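Benomari tools update: new time alignment, a simpler review screen and what we are doing about patterned tables

17/12/2020

Software group, Brenport office

Since the October release most of our time has gone into the part of Benomari that sits between recording and training. It is the least interesting part to show to visitors and the part that has cost us the most lost work this year, so it gets the whole item this time. Planner news will be in the next issue.

A quick reminder of how the pieces fit together for those who mostly work on the arm side. Demonstrations are recorded with hand-held grippers, usually two at once, each with its own camera. The recordings go through Delorme, which lines up the streams, works out where each gripper was at every moment and throws away anything it can't trust. What is left goes to the training job. Clollell is the small program that runs on the arm afterwards and turns the trained policy's output into motion. A fault in Delorme therefore shows up a long way downstream, often as an arm that reaches slightly short or closes slightly late, and people naturally look for the cause in Clollell first.

Time alignment

The old version of Delorme matched the two grippers by the time each recording was started, then corrected for drift using a fixed rate per device. This worked well enough for short tasks. On longer recordings the left and right streams could be as much as 80 milliseconds apart by the end. For picking up a single object with one hand that does no harm. For anything where one gripper steadies a box while the other puts something into it, the training data was showing the second gripper acting before the first had got there.

The new version compares the motion of the two streams directly and fits the offset in short windows along the whole recording. It no longer assumes that drift is steady, which was the real mistake. Clocks in these devices speed up and slow down as they warm up, and one fixed rate can't follow that. We re-ran 300 old recordings through it and looked at the worst ones by hand. The offset at the end is now within one camera picture in all of those.

There is a cost. Alignment takes nearly 2 times as long as it did, and on a laptop you will notice. We have left the old method in place behind a setting called "quick" for people who want a first look at a recording on the same day. Please do not train on anything processed that way. The export step will now refuse it unless you override the check, and the override is logged.

Tracking over patterned surfaces

The tracker works by picking out small, distinct features in the camera view and following them as the gripper moves. A plain white table gives it very little to hold on to, so our habit has been to put something patterned on the table. The trouble is that a repeating pattern gives the tracker plenty of features that all look like one another. Move quickly across it and the tracker may decide that one tile is the next tile along. The path then jumps sideways by the width of one repeat and carries on quite happily from there, with a high confidence score.
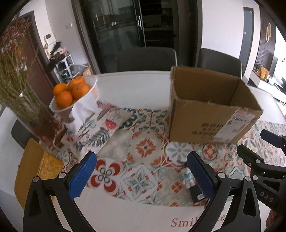
We had been treating these jumps as noise and smoothing them out, which made matters worse. A smoothed jump looks like a real movement. The training job has no way of telling it from a deliberate one, and some of the sideways wobble people reported on the arm in October came straight from this.

Two changes have gone in. First, Delorme now checks each camera path against the motion sensor in the gripper before any smoothing is done. If the camera says the gripper moved sideways and the sensor felt nothing, the section is marked and the smoothing step leaves it alone. Second, features are now weighted by how unusual they are within the same view. A corner that has many near-copies of itself counts for little. A corner that has none counts for a lot. In a furnished room this pulls the tracker's attention towards the larger, one-off things such as bowls, boxes, chairs and cabinets, and away from whatever is printed on the cloth.

The weighting does have a weak spot. When the gripper goes down close to the table, the cloth may be nearly all the camera can see, and then there is nothing unusual to lean on. In those few moments the tracker falls back on the motion sensor and the uncertainty grows until the gripper lifts again. For most picks this is short enough not to matter. For slow work near the surface, such as lining up the edge of something flat, it is still a problem and we do not have an answer yet.

Glass is the other open question. Reflections in a cabinet door or a television screen move differently from the door itself, and the tracker can lock on to them. The sensor check catches the large errors. Small ones get through. One idea is to learn which regions behave badly over the course of a recording and mask them on a second pass. It has been tried on a handful of recordings and looks worth carrying on with.

Gripper opening

The opening width of each gripper used to be taken from the distance between the two finger pads in the camera view, using a colour threshold on the blue pads. Anyone who has recorded near a bright window knows how that went. The threshold had to be tuned for each room, and settings that were fine in the morning failed by mid-afternoon.

It has been replaced by a small network that finds the pads by shape as well as colour and gives a width together with a confidence. It copes with one pad being partly hidden, and with the other gripper coming into view from the side. The last point was a regular source of trouble, with the old code now and then picking one finger from each gripper and reporting a width that no gripper could reach. The new code also knows the widest opening the hardware allows and will not report anything beyond it.

Calibration files stay the same. There is nothing to redo for existing devices.

Review screen

Several people asked for fewer buttons. The review screen in Benomari had grown to the point where marking a recording as good took 7 clicks. It now takes one key. The keys are G for good, R for reject and H for hold, and the next recording loads by itself. Hold is for anything you want a second opinion on, and held recordings have their own list so that they stop getting lost among the rejected ones.

The timeline at the bottom now shows the sections Delorme was unsure about in amber. Clicking on one takes you to it with both gripper views side by side and the path drawn underneath. In many cases you will be able to see at once whether it was a real movement. If it was, press K to keep it. If you leave an amber section alone it is cut at export, so a recording with several of them near the grasp is probably better rejected as a whole.

Notes typed into the review screen are now saved with the recording itself. They used to live in a separate file on whichever machine you were sitting at, which is why so many of them never reached anybody.

Clollell

Only a small change on this side. The program used to carry out each planned motion to the end before asking for another. It now asks for a new one part of the way through and blends the two. The arm moves more smoothly, and it reacts sooner when an object has been nudged. The blend length is set in the configuration file. Leave it at the default unless you have a reason to change it. Very short blends bring back the stop-and-start motion, and very long ones make the arm ignore what it has just seen.

If you are running an older policy, be aware that it was trained and tuned with the old behaviour. Most of them are fine. A couple that relied on pausing before the grasp now close too early, and for those you can set "wait for end" to true and get the old timing back.

Upgrading

Both programs need to be upgraded together. New Delorme output can't be read by old Benomari, and the error message you get if you try is not a helpful one (it complains about a missing header). Existing exports do not need to be converted.

Reprocessing old recordings is optional. We suggest doing it for two-handed tasks and for anything recorded over a repeating pattern, and leaving the rest until you next need them. The raw files have to be available, so check that yours have not been moved to the archive disk before you start a long batch. The batch tool stops at the first missing file and does not pick up where it left off. A fix for that is on the list for the next release, along with the second pass for reflections and a way of comparing two versions of the same path on one screen.

Fault reports should go to the usual Brenport tracker, with the recording name and the Delorme version in the title. The version is now shown at the bottom left of the review screen.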